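Home Explore Lists Log in

We use cookies to keep this site running. Accept Manage choices

Thread

1/ Our floor at the Crabtree building in Bruvton is getting desk phones back. I have been told this will "bring people together." I have questions.

2/ The pitch came from Corell, who do the office fit-outs. One shared phone on a round table, a few chairs within reach, something green to look at. They call it a call point. I call it a phone on a table.

3/ My first office had phones everywhere and I don't remember being brought together by any of them. I remember eating lunch with one hand while someone read me an invoice number.

4/ Still, I'll give the handset its due. It's a decent shape, and you can hold it against your shoulder without hanging up on your own boss. The one we've got is plain white with gray buttons and a little red light.
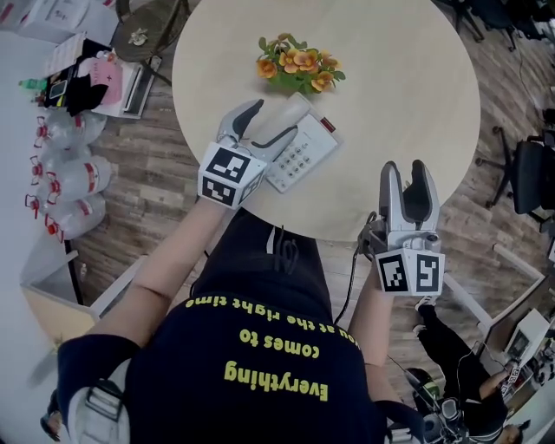
A reply already, saying I'm being unfair and that a shared phone is the only way their front desk gets anything answered, because everybody lets their cell go to voicemail.

5/ OK, fair. But that's a front desk. It's somebody's job to pick up. Put a phone in the middle of a work floor and it's everybody's job, so good luck with that.

6/ The flowers are artificial, by the way. Orange and yellow, green leaves. The Corell handout says plants lower stress. Does it still count if they came out of a box? The handout doesn't say.

7/ I don't hate them. They don't need watering and they won't drop petals on the buttons. But please don't hand me a page on "living elements" and then put down something you clean with a dust cloth.

8/ The table is the part I'd keep. Light wood, round, no sharp corners to catch your hip on. If they took away the phone and the bouquet tomorrow I'd happily eat a sandwich there.

9/ Storage is where I'd have spent the money. The water jugs live on the floor under a desk. Boxes go wherever there's a flat spot. No call point is going to fix that.

10/ Prinoron is the booking app. Yes, you book the phone. In 30 minute slots. To make a phone call. I tried it Wednesday and it asked me to rate my experience before I'd dialed.

11/ Someone asked about noise. Open ceiling, beams and ducts on show, long fluorescent lights, hard floor. I'm no expert, but I doubt one bunch of fake flowers soaks up much of a loud caller.

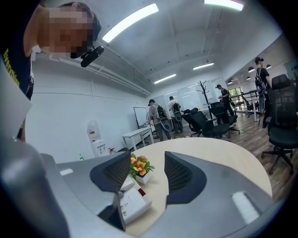
The round table and its flowers, with the ceiling lights on.

12/ They promise a review after 100 calls. I'd like to know who is counting, and whether wrong numbers are in there. At our rate the wrong numbers will get us to 100 first.

13/ To the person asking what I'd do instead: a door. A small room with a door, a shelf and a chair. Put the phone in there if you must. I will even let you keep the flowers.

14/ Muting this for the afternoon. I have a slot booked.

23 replies Show more

Contact Terms Privacy Back to top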